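Flasgate Care and Independent Living Trust
Equipment Planning Group
Minutes of the meeting held in the Rivas Room in February

Chair: Khadija Hajji
Status: Approved, with one correction to item 3

1. Minutes of the previous meeting

The minutes were accepted as a true record. The action on storage for the hoist slings was carried forward, as the quotation for shelving had still not been received from Protham.

2. Laundry assistance: choice of hand for the second unit

The group considered whether the second two-armed unit should be ordered with the same hands as the first or with the smaller three-fingered pattern offered by Tralness. The Chair reminded members that the trust had agreed in principle to buy a second unit, subject to running costs, and that the present decision concerned the hands and their upkeep only.

It was noted that the tasks for the pilot had been drawn from the residents' own list. They include carrying a laundry basket, working close to chairs of several kinds, and picking up light articles from a seat. Work near chairs had been given a heading of its own in the task plan, as moulded seats and armrests leave little clearance for the thumb.

The group discussed sleeves at some length. The supplier sells a fitted cover, but the knitted sleeve is cheaper and can be replaced by staff without a service visit. Members asked whether a knitted sleeve could be cleaned to the standard required in a shared laundry. The written answer from Tralness had dealt with the fitted cover alone and would need to be sought again.
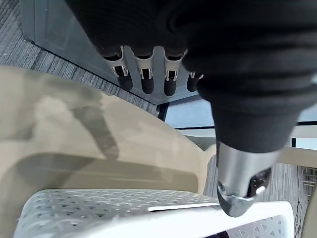 Fingertip pads ought to be budgeted as consumables, in the view of the laundry lead, and it would be a mistake to leave them under repairs, where they would compete with the washing machines every quarter. She asked that a separate line be opened before the order was placed, and that the sleeves go on the same line.

The Chair agreed that the point was well made. Finance would be asked whether a new line could be opened part way through the year or whether the cost should sit under general supplies until April.

RESOLVED: that the second unit be ordered with the same hands as the first, so that one stock of pads and sleeves may serve both.

3. Budget for consumables and spares

A paper had been circulated with the agenda. The sum set aside for the remainder of the year was £2,000, to cover pads, sleeves, cable clips and one spare set of finger joints. The Tralness quotation for the joints was £734, including delivery. Members thought this high but accepted that no other supplier could be used during the warranty period.

A proposal to buy two spare sets was not supported. It was felt that a second set would tie up money which might be needed for the service contract - the terms of which had yet to be seen in final form.

Correction: the draft of these minutes gave the delivery charge as additional to the quotation. It is included.

4. Baskets, furniture and floor space

The group turned to the smaller items to be bought alongside the unit. Rigid plastic baskets with perforated walls were preferred to fabric ones, which the Protham trial had found difficult to hold level. It was proposed that 23 be ordered, so that each flat on the ground floor might have one of the same pattern and the arms need not be set up afresh for different rims.

One member asked that the size be settled first. A basket that suits a two-armed grip on the short sides may be awkward for a resident to carry on the hip, and the residents would be using the same baskets. The Chair asked that a sample be left in the common room for a fortnight and that comments be gathered.

Load was also discussed. For planning purposes a light load is to be taken as two garments, and the heavier loads are to be left to a later stage of the pilot. 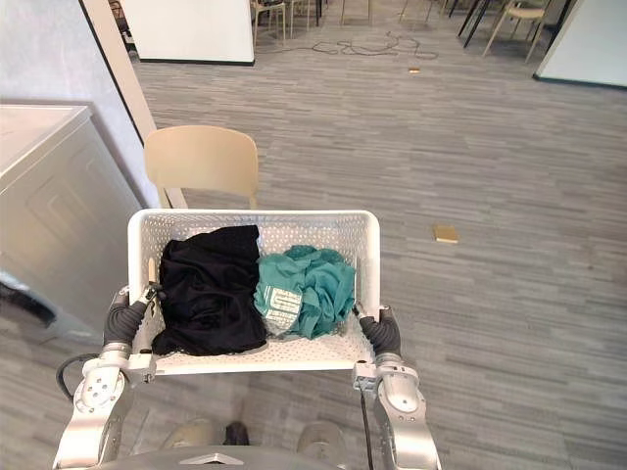
Page last changed: February, 16:10

On floor space, it was agreed that the plan for the laundry area should show routes for cables as well as positions for furniture. The estates office had asked for floor boxes to be priced. The group preferred surface trunking along the skirting for the pilot period, and floor boxes only if the arrangement became permanent.

Chairs were to remain in the area. Residents had been clear that they wished to sit while their washing was done, and the group saw no case for removing seating to suit the equipment.

5. Service contract

The final terms were awaited. Members wished it recorded that call-out times should be stated in working hours, and that training for new staff should be included in the annual charge.

6. Actions

Khadija Hajji to write again to Tralness about the cleaning of knitted sleeves.
Finance to advise on a separate line for pads and sleeves.
Laundry lead to obtain a sample basket and collect comments.
Estates to price surface trunking.
Shelving quotation from Protham to be chased.

The meeting closed at 3.40 pm.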